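KAROMHAM -- Tenants' group Plotis today questioned the claim that 1,539 households will save money under the Skusten dish-rental plan, due to start in September.

"We asked for the math and got a brochure," said Stella Nzioka of Plotis.
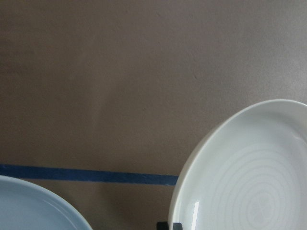
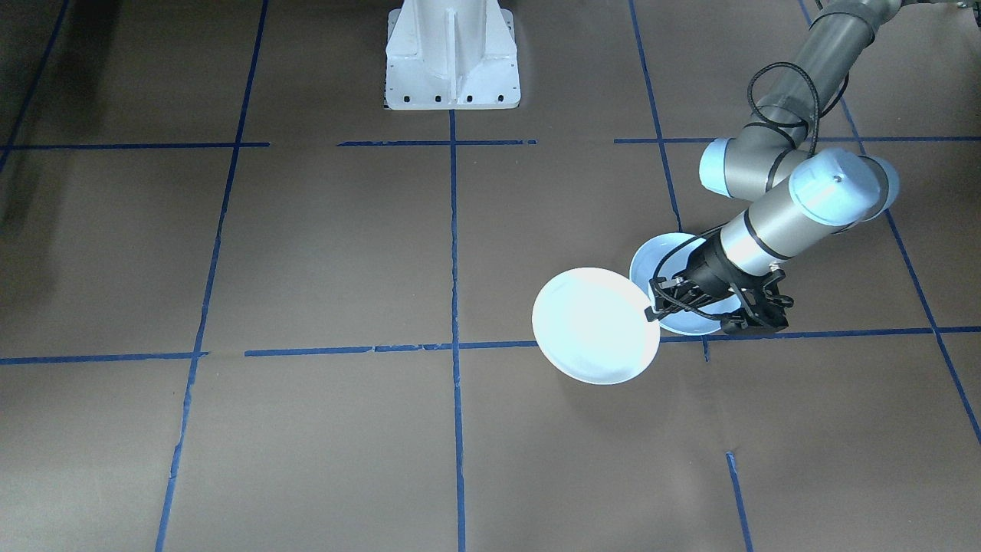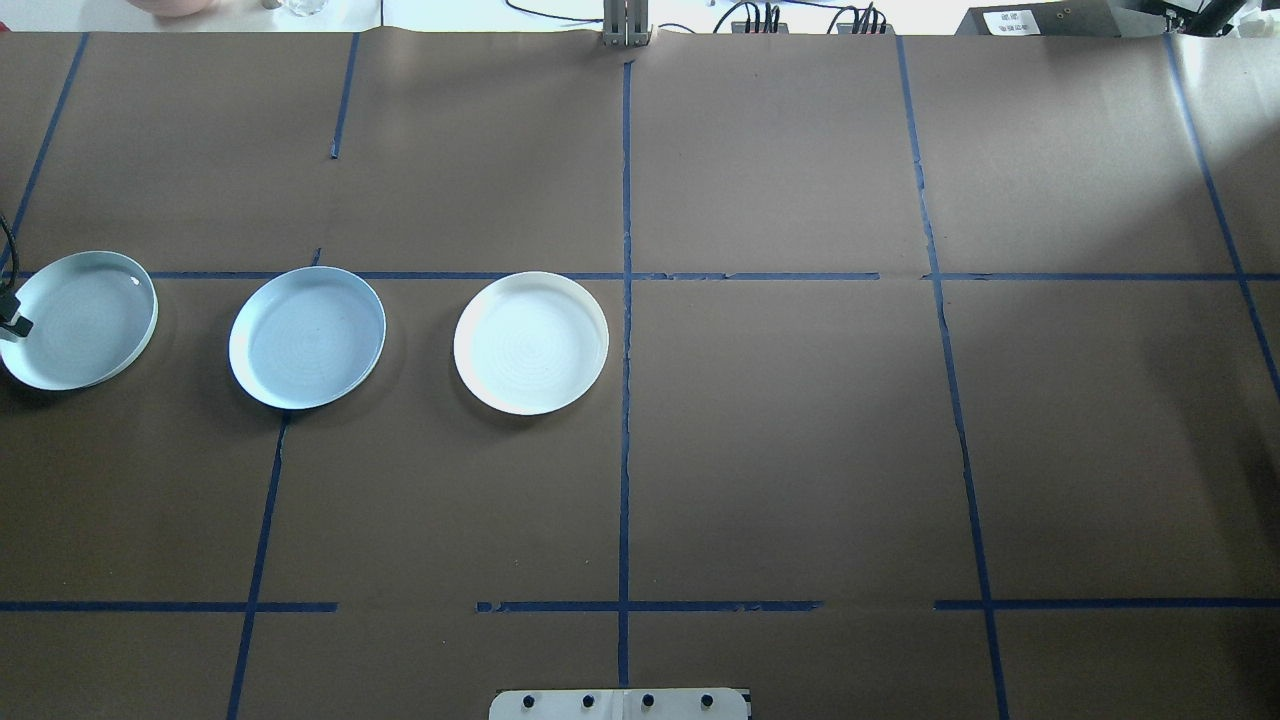 The plan's 10 percent savings figure rests on a survey of 162 renters -- all of them already signed up. Plotis wants the full results released before any fees are charged.

Contact: Alaric Pruitt, Plotis press desk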